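Kasix incident talk - speaker notes
2020-11-23, N. Mfinanga. 20 min slot, keep it to 15, leave room for Hjalti

**Open**

No slide. Just say it: arm closed on a mug, didn't stop closing, handle went across the cell. Nobody hurt. Door was open.

Then pause. Let them think about the door.

**Who / what**

- me, Naomi Mfinanga, cell lead at Istarmont
- Hjalti Kirkegaard did the log work, he takes the questions on timing
- two arm tabletop cell, we call it Kasix. Pick a mug, put it on its stand, repeat
- run 1381 is the one that went wrong. Don't read out the run table, they can have it after

**Slide 2 - the job**

Keep this short, half the room has seen it. Right arm does the mug stand, left arm works the other side. Both on the same rail - say this twice, it matters later.

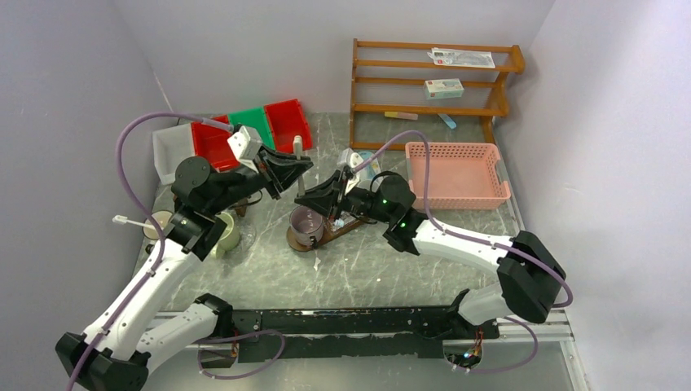
*Slide 3. Kasix cell, right gripper over the mauve mug on its stand. Exposed circuit boards under the front rail.*

Point at the rail first, then the boards. Ask who would put a board there. (We did.) Point at the purple cable on the right arm, follow it down past the base. Remember this cable.

**Slide 4 - what happened**

- right arm comes down, gripper starts to close, normal
- force limit should trip. Reading never changes
- the reading was old. Sensor link had dropped and the controller kept using the last good value
- watchdog set to 300 ms. Should have been 50. Somebody raised it in testing to get rid of false stops and it stayed raised
- somebody = me. Say so, don't mumble it
- every time the link flickered back the watchdog reset. So it never timed out, and the grip kept going up

Slow down here. Last time I rushed this and Makowska's people got lost and asked about it for ten minutes.

**Slide 5 - why the link dropped**

Connector at the base. Cable got a small tug each time the arm folded in, worked loose over weeks. Both arms share the rail so when the left one moved quick the right base shook too. Hjalti has the plot - left arm moves line up with the dropouts. Good plot, leave it up.

**Slide 6 - the door**

Interlock was bypassed for a camera adjustment and not put back. Seperate fault, same afternoon. I was standing up to 200 cm away, log doesnt say and I don't remember.

If someone says "but it was only a mug" - the gripper doesn't know that. Fingers are softer. Move on.

**Slide 7 - changes**

- watchdog back to 50, locked, needs two people to change
- old reading = stop. No holding the last value, ever
- strain relief on both bases, new connectors from Disel
- bypass key now lives on a hook by the door, cell won't start with the hook empty
- speed limit on left arm when right arm is gripping

**Still open**

Boards are still under the rail. Moving them in December if the brackets show up. Don't promise a date!!

Hand over to Hjalti. Clicker is sticky, press hard.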